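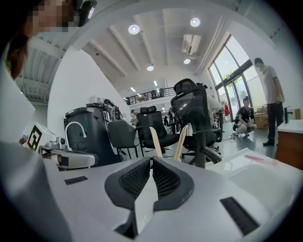 Preben Vigfúsdóttir says the mistake is to start with the armrests. Seat height comes first, then seat depth, then the backrest, and the armrests are set last against whatever the first three have produced.

Vigfúsdóttir and Yamila Maldonado have been choosing the seating for the open workroom at Damham since January. The room holds a mix: mesh task chairs with headrests for long desk work, and plainer chairs on fixed legs for short visits.

"A mesh back is a spring," Maldonado says. "You judge it by how far it gives under load and whether it gives evenly from left to right. Color and shape come after that."

Her test is simple. A person sits fully back for 11 minutes, gets up, and the mesh is checked along the side rails for slack. The chair then goes through its full tilt range 126 times. Of the models on the first list, the Brolberg passed and the Dal Bello did not. "The Dal Bello tilt lock slipped one notch under weight. It is a good seat on a poor mechanism."

Headrests were argued over for longer. Vigfúsdóttir was against them at first – people who lean over a bench all day get little from one – but accepted them for the chairs that also serve for reading and calls.

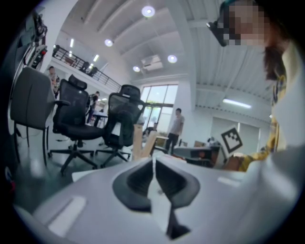 Casters were the next item. The floor is hard, so the wheels need a soft tread, and the standard set on most chairs is made for carpet. "A hard wheel on a hard floor rolls away when you stand up," Maldonado says. "It also picks up grit and leaves marks." The Faro casters now on trial have a soft outer ring and a 5-year guarantee. A full set for the room was quoted at 1,081, fitting included.

The fixed-leg chairs will stay. Vigfúsdóttir wants felt pads under them and a check of the leg screws twice a year. She also asks that anyone who borrows a chair from another desk leave the tilt tension alone and change only the height. The lever for height is on the right side of the Brolberg, under the front of the seat.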